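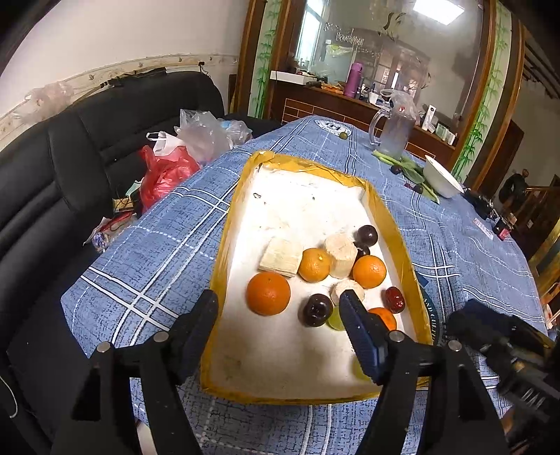

When Zanix started to sell its small Padside desktop last August, the company spoke mostly about noise. The fan, it said, would stay silent in normal office work. After two months with the machine on my desk I can confirm this, but I also learned that silence has a price, and the price is paid by the memory.

The Padside uses memory chips which are soldered to the board. Buyers must decide on the day of the order how much they want, and later there is no way back. For a person who writes letters and reads mail, this is fine. For Seema Kaushik, who prepares maps for the regional bus company in Presatville, it was a problem already in the second week.

"I opened one large map and the browser, and everything became slow," she told me. "I thought the disk was broken. I even ordered a new one."

The disk was healthy. Her computer had simply filled the memory and started to move data to the disk and back again. In our own test we opened the same map file on two machines with the same processor. The Padside with the smaller memory needed 31 seconds before we could scroll. An older Sengar tower, which is much bigger and not at all beautiful, needed 20.

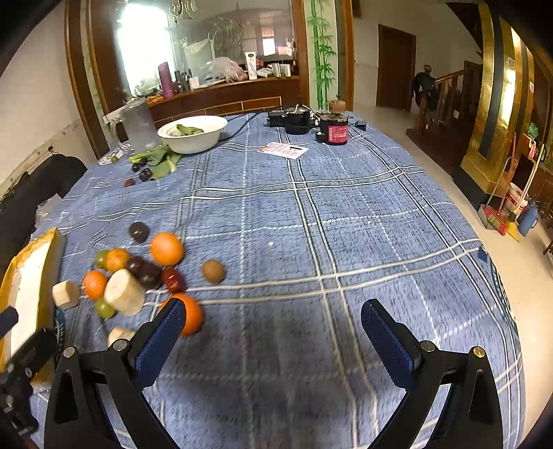 Oranges on a blue-and-white plaid tablecloth.

The Sengar has four open memory slots, and this explains why many offices still keep it. Halima Adebisi repairs computers in a shop near the Presatville station, and she told me that roughly 50 of these towers came to her last year only for more memory. The work takes a few minutes. The customer goes for a coffee and comes back to a computer that feels new.

She is not against soldered chips. They sit closer to the processor, she explained, and they can run faster with less power. This is also the reason the Padside can live with such a slow fan. "But people look at the processor name and stop reading there," she said. "The memory is written in the small line under it."

Zanix offers the larger version of the Padside for a higher price, and I tried this one too, for the last part of my test. The map opened without trouble, and the fan was still quiet - I had to put my ear on the case to hear it.

Kaushik returned her first machine and waited for the larger one. The disk that she ordered by mistake is now in her old laptop, where she keeps the backups of her maps.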